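Winter hours and the tool library

The Treloar Tool Library moved to its winter schedule at the end of November. We are open mornings only until spring, and the drop box by the side door is in use again for small items. Please don't leave power tools in it. Ring the bell or bring them back when the desk is staffed.

We finished the yearly count last week. There are 2651 items on the shelves, and members took out 3577 loans over the year. Hand tools went out more than anything else, followed by ladders and the two tile saws. The pressure washer had a waiting list from May until the leaves came down. 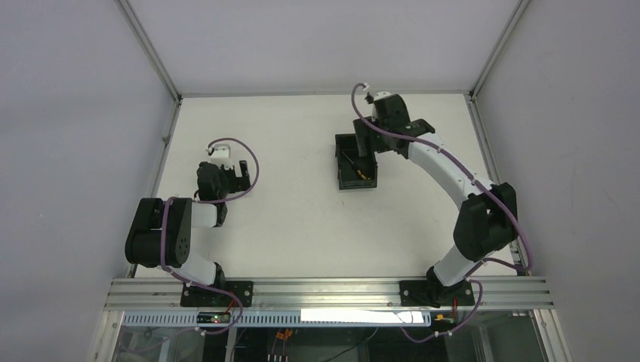
About 260 members still have a card that runs out this month. Renewal costs the same as last year and can be done at the desk or by mail. If you have moved, write your new address on the form. Reminder letters keep coming back to us from the old Geltenance apartments, and we have no other way to reach those households.

Maeve Quinlan has taken over repairs from Pieter Meijer, who is moving to Brernport after the holidays. Pieter set up the sharpening bench and wrote most of the labels on the drawers, and he has left a notebook with the parts numbers for the older drills. Maeve asks that anyone returning a tool with a fault tie a tag on it and write down what went wrong. "Broken" is hard to work from. "Chuck slips on large bits" is much better.

The basic home repair class will run again in the new year, taught by Elaine Holanda. It covers door hinges, dripping faucets, loose handrails and patching drywall. Bring your own screwdriver if you have one – people do better with a handle they are used to – and we will lend one if you don't. The class is free for members. Sign up on the sheet by the desk.

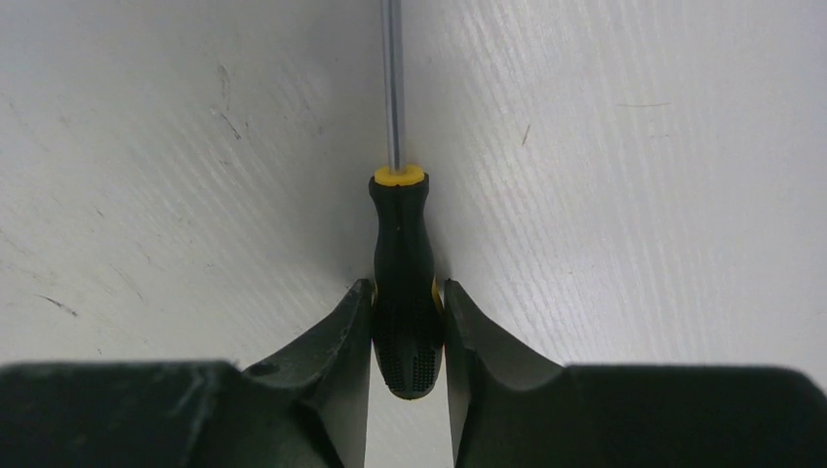
A screwdriver with a black handle and yellow collar.

We could use more clamps, paint trays and extension cords in good condition. We can't take gas cans, chainsaws or anything with a frayed cord. Lies Van den Broek accepts donations at the desk.

Last updated December 4, 2018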